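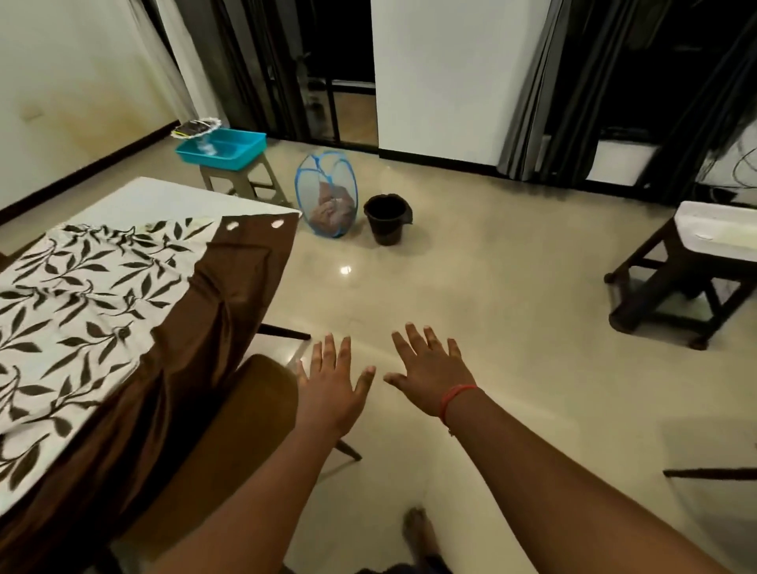
Siamak Arabzadeh wants to know if the hand check has to be done again every time the Gretach headset comes off. Yes, it does. The strap never goes back in quite the same place, and the Grellberg arm learns its reach from what the headset sees.

How do I do the hand check?
Stand where you will be working. Hold both hands out in front of you, palms down, fingers spread, and keep still until you hear 2 beeps. Both hands should be in view, with open floor between them.

I only get one beep. What now?
One hand is out of view or too low. Tilt the headset down one click and try again. If the tilt joint slips, tighten the side screw – finger tight only.

Do I need to take off bracelets or rings?
Thin ones can stay on. Take off a watch or anything with a screen.

Does a shiny floor matter?
It can. If you get error 241, glare is too strong. Draw a curtain or turn away from the window and repeat the check.

Do I have to clear the room first?
No. Laundry baskets, buckets and stools can stay where they are. Keep your own walking path clear.

How do I clean the lens?
Dry cloth, no spray. Do this after every 40 hours of use, or sooner if it looks smeared.

What if the battery stops at 76 percent?
Wipe the contacts and reseat the pack. If it still stops there, write to Roxana Ayala at Rultlow for a replacement. Packs shipped before April use the older clip, so mention which one you have.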